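Group 2, final report
Hornel Technical Annex, Jikville
29 August 2020

## What we were asked to do

The annex owns one small robot cell. It lives in the back half of a brick workshop put up in 1926, and it spends its days picking thin metal rods out of a fixture and setting them down in another fixture. The course calls this machine tending. Our assignment was to take over the cell for a term, bring it back to a state where it could run a full batch unattended, and write down how we did it so that the next group would not have to guess. The previous group had left a binder. The binder contained a parking permit and the warranty card for a kettle.

The cell is built from an arm, a two-finger gripper, a wrist camera and a controller we call the Cordier, after the name on its door. Scheduling and logging run through Indix, the annex's own software, which was written by earlier students and has the error messages to prove it.

## Condition at handover

The cell ran, in the sense that it moved. A batch is 400 rods. On our first try it got through 17 before it dropped one and stopped, and the log entry for the stop read "reason: yes."

We spent the first two weeks changing nothing, which our supervisor insisted on and which we resented. We kept a sheet by the controller and wrote down every stop, where the arm was, and what the fingers were doing. By the end of that time the stops had sorted themselves into three piles: rods that slipped in the grip, rods picked up at a slant, and a controller that lost contact with the camera whenever the arm reached far to one side.

## The grip

Slipping was the biggest pile, so we started there. The fingers close on the rod from two sides and hold it upright, with most of its length sticking up past the tips. That leaves very little finger doing the holding. Any dirt on the inner faces matters, and when we wiped them with a white cloth the cloth did not stay white.

Cleaning cut the slips but did not end them. We then checked closing force. Somebody before us had turned it down, presumably after bending a rod, and later somebody had turned the speed up, presumably after getting bored. We put both back to the values on the gripper's setup sheet and raised force in small steps until a rod could be tugged by hand without moving. The tugging was done with the arm locked out and the key in a pocket. We mention this for the safety mark.

The wrist camera was a help in this part of the work. It looks out past the fingers, so the rod and both fingertips show up together, and a lean can be judged by eye before anything is measured.

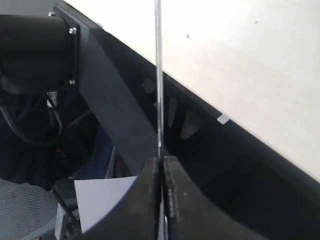 ### Alignment

A rod held straight runs from the gap between the fingers directly up the picture, and we used that as our daily check. Before each session we gripped one rod, pulled up the camera view and laid a clear plastic ruler against the monitor. It is not a calibration method found in any textbook. It takes less than a minute and it caught the fault we spent the longest on.

The fault was in the pick fixture. Its locating pin had worn on one side, so each rod leaned a little before the fingers ever touched it. The gripper then faithfully held it at the same lean and carried it across the cell. We had already re-taught the pick position twice by then, each time making the arm better at picking up crooked rods. A new pin from the store drawer fixed it. We re-taught the position a third time, starting from the original values, and have not touched it since.

## Cables and bolts

The lost camera contact came down to a cable. It had been tied too tightly at the wrist, and at full reach it pulled on its own plug. We cut the tie, gave the loop more slack and tied it again farther back. Then we moved the arm by hand control through every taught position at low speed while one of us watched the loop and did nothing else. This is a dull job and we drew straws for it.

While the cell was locked out we also went over the bolts we could reach and put a paint mark across each head. A mark that no longer lines up means a bolt that has moved. One bracket bolt turned more than we would have liked. The rest were fine.

## Routine we ended up with

Start of session:

- Lock out, wipe the inner faces of both fingers, look at the paint marks.
- Restart the Cordier first and Indix second. The other order works too, but only until lunch.
- Grip one rod and do the ruler check.
- Run ten cycles at reduced speed before going to full speed.

End of session:

- Park the arm with the fingers open.
- Save the Indix log under the session number. Do not call it "final."
- Write any stop on the sheet, including the embarrassing ones.

## Results

The last three batches each ran to the end. The first of them had two stops, both cleared from the panel without opening the guard. The other two had none, and we stood there for all of it anyway, so "unattended" is a claim we can make about our hands only.

## Left undone

The drop fixture has the same kind of locating pin as the pick fixture and it has the same age on it. It still measures good, but a spare should be ordered by December. The finger faces show some wear and we did not replace them, as there was no second set in the drawer. Indix still reports every stop with the reason "yes." We found the line of code responsible and were asked to leave it alone until the next group has been assigned.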